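The Bed Is the Best Folding Table You Own

2020-05-30

Most laundry advice stops at the dryer. The washing gets done, the drying gets done, and then a heap of clean clothes sits in a chair for four days until people start wearing out of it. I kept house that way for years. What changed it for me was moving to a two-room apartment in Simville with no counter to speak of and no table bigger than a tea tray. The bed was the only flat surface left, so I started folding on it.

I now think it works better than a table. A standard table edge hits me at the hip and everything long slides off it. A made bed gives you room for a whole sweatshirt with both sleeves out, and the cover grips the cloth a little, so things stay where you put them. The bed does have to be made first. Folding on a loose comforter is like folding on a cat.

The cover matters more than I expected. For a while I had a plain navy blanket, and dark clothes vanished on it. I lost the same black sock three times in one evening. A pale quilt with a low pattern is easier on the eyes. The stitching should be fairly flat. Heavy tufting leaves bumps under a shirt, and you end up smoothing the bed instead of the shirt.

Hooded tops are where most people give up. A T-shirt has a front and a back and two short sleeves, and you can fold it half asleep. A hooded jacket has a lining, pockets, a zipper or snaps, cords sometimes, and a hood that will not lie down. In a pile it balls up and takes other things with it. I pull these out before anything else, while I still have patience.

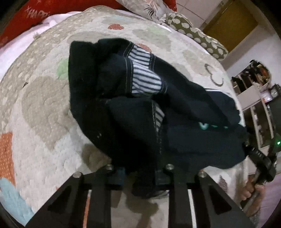
Start by finding the hood. Hold the garment up by it, let the rest drop, and give it one shake. If any of the lining has turned outward, push it back in now, sleeves included. A striped lining is useful for this, as you can see at once which side you are looking at. With a plain lining in the same color as the shell you have to feel for the seams.

Lay it face down and close the front if it has a zipper. Smooth from the middle out to the sides with the flat of your hand. Then bring one side in to the center of the back, fold the sleeve down along it, and do the same with the other. You should have a long narrow shape with the hood sticking out of the top.

The hood can go two ways. I fold it down flat over the shoulders and then bring the bottom hem up in thirds to cover it. My sister-in-law in Lollholm rolls hers from the hem and flips the hood over the roll like a sack. Hers pack better in a suitcase. Mine stack better on a shelf, and I have a shelf.

Printed graphics need some care. I fold so that no hard crease runs across the print, or I turn the printed side in with a bit of slack. Older prints crack along the same line every time, and once a crack starts it keeps going. Small chest prints are rarely a problem.

Children's versions take the same fold with one less turn. They also come out of the wash with more in the pockets -- tissues, gravel, a button from something you do not own. Check before you smooth.

How long does all this take? I timed one full load in August, back when I was still arguing with myself over whether it was worth doing. It came to 11 minutes with the radio on, and 13 the next time, when there were sheets. The heap in the chair used to cost me more than that in hunting for things.

There is one drawback. If you get halfway through and stop, the clothes are on the bed, and at night they have to go somewhere. They go back in the chair. I have learned to bring only what I can finish, which for me is half a basket on a work night -- a full one if supper is already cleared.

Towels I still do standing up in the hallway. They are square, they hold their own shape, and the closet is right there.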